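About us

Virnari is a small company that keeps household robots from breaking things, pinching people, or quietly doing the wrong job. We test hands and arms in kitchens and living spaces, we write up what failed, and we send the write-up to whoever built or bought the thing. That's most of it. The rest of this page is how we got here and the one bad day everyone asks about.

Who we are

We started as the repair bench of Skilitz, a kitchen supply business with a back workshop and a lot of returned appliances. Robots came in later. First one arm with a burnt-out wrist, then whole machines. At some point there were more robots than mixers on the bench and it made sense to split off. Skilitz still owns the building and still sells mixers downstairs.

We are seven people. Two do mechanical, two do software, one does test design, one runs the rooms, one handles customers and the phone. Everybody does dishes, in both senses.

What we work on

Two machines mostly. Illau is the name we use for the full-body platform, and Sinaga is our own control and logging software that sits on top of it. Sinaga watches the joint currents, the fingertip loads and the cable strain, and it's supposed to stop the arm before something gives. Supposed to is the part we get paid to worry about.

Typical jobs:
Lifting plates in and out of a rack
Picking up knits, throws, anything soft that bunches up
Working near sinks, outlets, stone edges and glass
Stop tests - somebody hits the button at the worst moment and we see what the arm does with whatever it's holding

The plate fault

14/02/2020. We put the date on this page on purpose, customers should be able to find it without asking.

Illau was on a long plate run. Lift from the rack, hold, turn, put back, again. The run was planned for 1000 cycles overnight with one person in the next room. At cycle 902 the right hand let go of a plate in mid-air and then closed again, hard, on nothing. The plate broke in the sink. A piece went over the counter edge and onto the floor. The arm carried on and tried to put back a plate it no longer had, and pushed the fingers down into the rack until the wrist overloaded and tripped.

No one was hurt. The person on shift was not in the room. Ten minutes earlier they had been, standing right beside the arm, changing the towel. So we don't file this under harmless.

What we found, in the order we found it:

The wrist cable had been rubbing. Not cut, just worn enough that the finger signal dropped out for a moment when the elbow was at full bend. Full bend only happens at the top of the lift.

Sinaga saw the dropout and filled the gap with the last good value. That was a decision we made ourselves, months before, to stop nuisance trips. It meant the software beleived the hand was still holding a plate.

The stop limit on the fingers was set for heavy cookware. Far too high for a hand that's empty.

Nobody owned the cable check. It was on a list. The list didn't say who or when.

First two are engineering. Last two are us.

The plate station runs today on new rules. Longer cable loops at wrist and elbow so nothing pulls tight. A missing finger signal is a stop, every time, no filling in. Finger limits are set per object, and a plate gets the low one. Hand closes on nothing - arm freezes where it is and waits for a person. Pink plate, rack in the small basin, right hand only, left hand kept down and open away from the work.

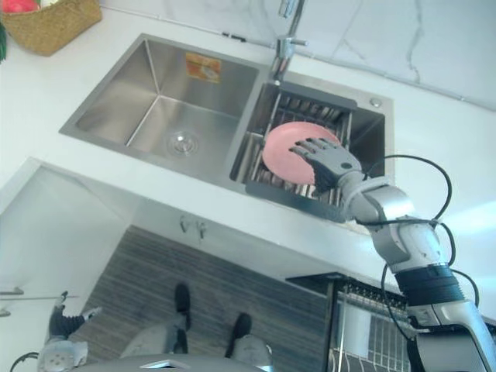
What does the robot do if it loses its grip while somebody is standing next to it?

It stops the whole arm and holds position, with the fingers limited to a light force. It does not try to catch the object and it does not finish the move. A person has to check the hand and clear the fault at the console before anything moves again. We tell customers to keep the same rule at home, even when it's annoying, and it is annoying.

What changed in how we work

Before the plate fault we were proud of long runs with few stops. It was on the old version of this page, actual bragging. We took that out. A low stop count can mean a good machine or it can mean a machine that has been told to ignore things, and ours was the second kind.

So now every stop gets looked at. In the first November after the new rules we logged 3558 finger-signal events across all test stations, most of them lasting less than a blink. The old software would have smoothed over the lot. Plenty were dust in a connector. A few were cables on the way out, same wear in the same spot, and those got swapped before they let go of anything.

It made us slower. Customers noticed. One left. The ones that stayed mostly came back with faults of their own that they hadn't wanted to bring up on the phone.

House rules at the test rooms

These are on the wall and they're in the contract too.

Nobody reaches past a powered arm. Walk around.
Plates and bowls on a station get inspected for chips at the start of a shift, and go in the bin if in doubt.
Cable check at wrist, elbow and shoulder before power-on. Initials on the sheet, one name per station.
The person on shift is in the room. Next room doesn't count anymore.
If you don't like the sound of it, stop it. You won't be asked to justify a stop.

Soft goods, and the second problem

Fabric was going to be the easy part, or so we thought. Nothing to break. Then in testing a finger joint closed on a loop of ribbed knit and wouldn't open. Sinaga read the extra load as a good firm grip. The arm lifted, the knit was snagged lower down, and the whole thing went tight. No dropout this time, the signals were perfect, they were just read wrong.

A stuck hand near a window or an outlet is a real worry. Fabric drags whatever is caught up in it. A shaggy throw will pick up a cord without anyone noticing, and then the cord comes too.

So soft goods have their own routine. Short pinch with the fingertips only, lift a little, pause, open a little, close again. If the load doesn't drop when the fingers open, Sinaga calls it a snag and stops. We try it with thick stuff and thin stuff bunched up together, because that's how laundry is in real life and the combination is what fools the load reading. Sun coming in bright is part of the test too, glass and pale stone throw back a lot of light and the wrist camera has to cope.
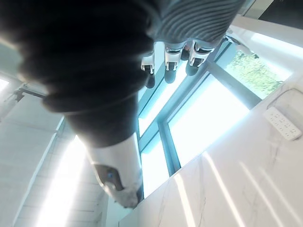
What we still don't have right

Better you read it here than find out.

The snag check is slow. Adds several seconds to each pick and on a full basket that's a lot of waiting. We have a quicker version on the bench, it misses thin threads, so it stays on the bench.

Very bright backgrounds still give us bad edges on white objects. White fingers against a white window is a poor picture to work from. For now the arm drops to half speed when the camera reports it's blown out.

Cords. Sinaga does not reliably tell a thin cord from a fold in fabric. Our advice is plain, clear cords from the work surface before you start, and unplug what you can.

Wet plates. Our limits are set from dry tests mostly. Wet tests are running but we're not publishing numbers until we have enough of them.

Working with us

Send us the fault. The log if you have it, a description in normal words if you don't. What was it holding, where was the person, what did it do next. That last one matters more than people expect, the damage from our own plate fault to the wrist came from what the arm did afterward and not from the drop.

We'll tell you within a week if it's something we can look into. If it's a safety matter, call instead of writing, and leave the machine switched off until we've talked. Please don't clean it up first. Broken pieces, frayed bits of cable, the fabric with the hole in it, bag it and send it along.

Reports go to the customer in full. With permission we also share a short version, no names, with other people running the same kind of hand. Most say yes. Our own reports are open to anyone who asks, the plate one included, with the embarassing parts left in.

Visits

Test rooms are open to customers by arrangement, entrance through the Skilitz shop, stairs at the back. Closed shoes please. Long scarves and lanyards stay at the desk. Kids welcome in the shop but not upstairs while a station is powered.

Parking is behind the building, and the gate sticks, push it.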